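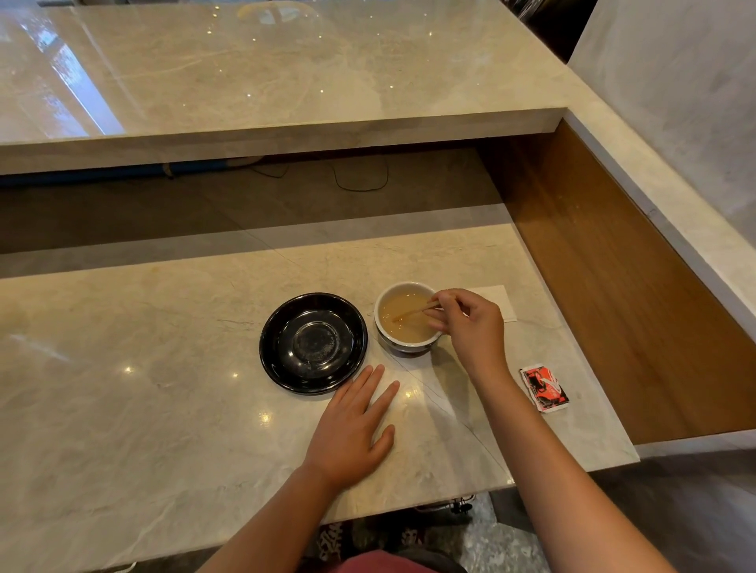 Fit-out and Public Areas

Gongate lobby, handover walk-round, December
Checked by: Eirlys Ruddock

1. Entrance doors – close fully, no rubbing. Left closer a bit quick, adjust. PASS with comment
2. Floor matting – corner lifting near the lift. Trip hazard, stick down before opening. FAIL
3. Marble counter – no sharp edges found by hand. Loose cable in the recess under the upper slab to be clipped up. PASS with comment
4. Fire extinguishers – tags in date, both brackets firm. PASS
5. Emergency lighting – ran for 30 minutes on test. Fitting 112 by the post room went dim early. Replace battery and retest. FAIL
6. Escape route to rear yard – Drakos pallets stacked in the corridor again. Cleared while I was there, please keep it clear. PASS with comment
7. Corridor width – measured 2150 mm at the narrowest point. PASS
8. Alarm panel – no faults showing. Zone chart still has the old room names. Stasance to send a new one.
9. Toilets – hot tap in the accessible toilet not checked, water off.

Items 2 and 5 to be rechecked. Job number 483 on all replies.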